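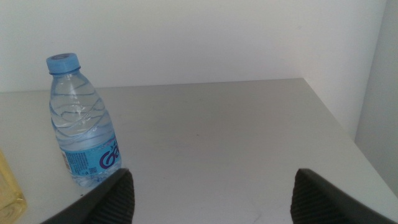 Small water bottle, light blue screw cap, light blue label. Lettering on the right side of the label begins "Ga".

Stougaard Packaging Gallery, Sheet 18: Small Bottles

This page belongs to the single-serving section of the Stougaard set, which now holds 472 entries. Entries are sorted by closure type, then by label position. Notes are by Patricio Ojeda; Esben Vigfúsdóttir checked the terms in December.

Closure: plastic screw cap with ribbed sides and a flat top. The center of the top is a slightly darker blue. A thin ring sits on the neck below the cap.

Shoulder: molded wavy ridges — horizontal, running around the upper half. Filed under "rippled" with the Lirnik group.

Label: wraps the lower third. The small print on the left side is not transcribed at this size.

Base: clear, with a few horizontal lines below the label. Shape code 3, squat.

Sheet 67 covers tall bottles with the same closure type. Corrections go to the Jenuvmont desk, with the sheet number in the subject line.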